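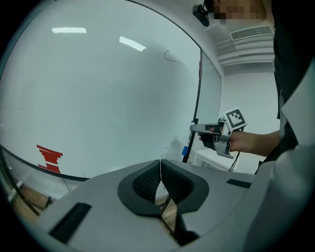 Big board, room 303. Black hook upper half, red staircase lower left, white marker with a blue cap or band at the right edge.

13 December 2025

Board day. The plan was to finally deal with the whiteboard in 303, which has been carrying a layer of old thinking since June. I can't claim it is clean. I can claim it is cleaner, and that I now have opinions about erasers.

State of the surface: gray ghosts all over the lower part, where people write when they are tired or when the top is full. None of it can be read anymore. I stood there trying to make out a word and got as far as what might be a 4, or an h, or the leg of a table. If it was your derivation, it's gone, and you should have copied it down.

Two marks are still up. The black hook could be the start of a question mark, a fishing diagram, or the only surviving piece of Yasir Yousafzai's sketch of the drain line for the Caltley job. Yasir says his drains have more dignity than that. The red thing in the corner is a staircase, or a skyline, or a bar chart that lost its axes. It has the look of something somebody cared about, so I left it alone. Claim it or lose it.

What I tried, in order:

Dry felt eraser. Moves the gray from one place to another. Useful if you want it evenly spread.

Felt eraser after banging it on the windowsill outside. Better. Also got me a look from the parking lot.

Damp cloth, plain water. Takes off the top haze and leaves streaks, which dry into their own sort of haze. Two passes and I quit.

Writing over the old line with a fresh marker and wiping right away. Old trick, works fine, uses up markers at a shocking rate. I did one patch the size of a sandwich and decided the board wasn't worth it.

Spray cleaner from the Ellstead box. Best of the lot. Let it sit 30 seconds before wiping, not 2, which was my first attempt and taught me nothing except patience. The can says it's safe for all boards. I did a test patch low down where a disaster would pass for history.

Didn't get to the rest. The spray ran out, and what was left in the can was mostly air and optimism.

Markers. There is a white one with a bit of blue on it standing at the right edge of the big board and I would like it to stay in that neighborhood. The drawer was a graveyard. I tried every one on scrap paper and threw out anything that squeaked without leaving a line. Please stop putting dead markers back in the drawer. They don't recover. The Gululitz folder had a permanent marker clipped to it, same shape as the dry-erase kind, and I've moved it to the soldering bench before it ruins someone's week.

Glare: with the ceiling lights on you get two white streaks across the top of the big board, and from the chair by the door anything written behind them might as well be a secret. Suggest starting lower, or killing one row of lights for meetings. I'd say write bigger, but I have seen how we write.

The narrow greenish panel next to it I haven't touched. Different surface, and I don't know what the spray does to it. Ask before experimenting. Nägeli wants it for the parts list, and he can have it if he does his own wiping.

To do:
order spray, 4 cans
new felt for the eraser
find the owner of the red staircase
second pass on the lower part, left to right this time
ask Yasir about the hook again when he's had lunch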